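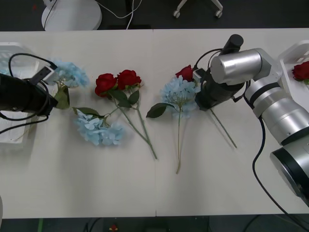

How long should the stem of an artificial hydrangea be cut for a low table arrangement? Measure from the rim of the vase to its base and add the height of the bloom – in most low vases that leaves a short stem with one leaf.

Zineb Abou Zeid, who buys for the Drellton showroom, sorts roses and hydrangeas by head size before any wire is cut. Roses go in last. Their stems are stiffer and hold an angle once bent. Her May order ran to 163 stems, mostly red and pale blue.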